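Open day at the Bristex hall — who else went?

dradi_96
Meirion Yorath let us try the hand-held gripper on bedding and cloth, and he was so patient with all of us! I could have stayed till closing. 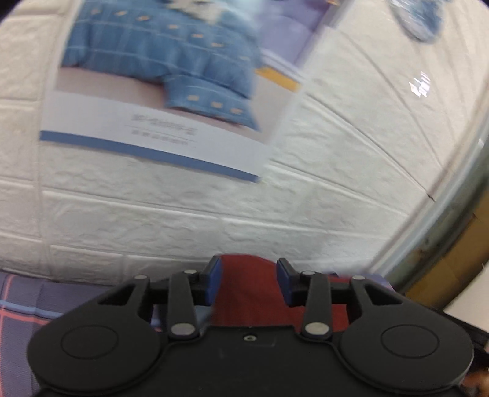 Reply 1 — plumhollow
Lovely day, but I wanted to see an arm doing it alone. People squeezing grippers isn't automation to me.

Reply 2 — azra_b
I disagree, dear. Somebody has to show it how cloth behaves first. Is the Stustden visit still on for November?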